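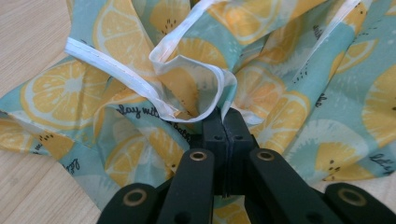

Fiche de contrôle – poste de pliage et de préhension du linge léger
Atelier Temar, ligne Vostau
Date de la visite : 2 septembre 2018 (ligne à l'arrêt)
Contrôle effectué par : Lewis Moffat, pour Moncrieff
Opératrices du poste présentes : 2

1. Outil à main

Fermeture des mors : conforme. Les deux faces se rejoignent sur toute la hauteur.
Œillets en laiton des bras : conforme, pas de jeu au toucher.
Prise sur tissu fin imprimé (motif citrons, bord gansé blanc) : conforme avec remarque. Le tissu se prend en bouchon quand on pince près de la ganse. Les opératrices demandent si elles doivent reprendre ou laisser. Consigne à écrire, elle n'existe qu'à l'oral.
Poids en main sur la durée : à revoir. Gêne au poignet signalée en fin de matinée.

2. Table et abords

Plateau en bois, arêtes : conforme.
Hauteur de la table : non conforme pour la plus petite des deux opératrices. Cales demandées en mars, toujours pas posées.
Passage derrière le poste : 70 cm au point le plus étroit. Déplacer le bac de pièces finies.
Éclairage : conforme.

3. Cellule automatique Fatent (mise en service prévue à la suite du poste)

Arrêt d'urgence côté opératrice : conforme, essayé deux fois.
Arrêt d'urgence côté allée : non conforme, masqué par l'armoire.
Barrière immatérielle : conforme.
Voyant de reprise : visible de la table, mais pas depuis le chariot.

4. Organisation du travail

Pauses : la cadence de la cellule ne doit pas fixer celle du pliage manuel. Prévoir un tampon de 5 pièces entre les deux.
Formation : une opératrice formée au redémarrage, l'autre non. À faire avant la mise en service.
Changement de tâches : le tri des défauts passe au poste manuel. La fiche de poste parle encore de pliage seul. Les deux opératrices l'ont relevé et souhaitent que la classification soit revue. Transmis à la direction de Temar.

Suites : points 2 et 3 à lever avant tout essai en présence du personnel. Contre-visite à fixer par Moncrieff.

Visa : L. Moffat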